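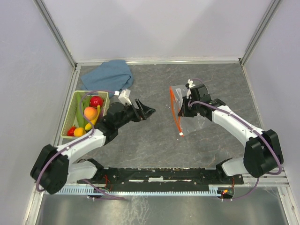

I finally got up to the hill fort above Flondley, which I'd been promising myself since August, and I'm so glad I waited for a clear morning. The path climbs steeply from the chapel lane (two stiles, both slippery) and then you come out on the outer bank with the whole valley in front of you.

There isn't much left above ground — a double ditch, the stump of a medieval tower put up inside the older ramparts, and one stretch of curtain wall that comes up to my shoulder. The tower was held by the Verbruggen family for four generations, and after that the farmers helped themselves to the stone. You can still spot bits of it in the barns on the way down!

My friend Đạt Chu came along and found what we think was the well, choked with brambles. I'd like to go back with his old survey map and look properly at the northern gate, where the bank turns inwards in a way I couldn't make sense of.

Parking is by the chapel, and the tea room shuts at 4.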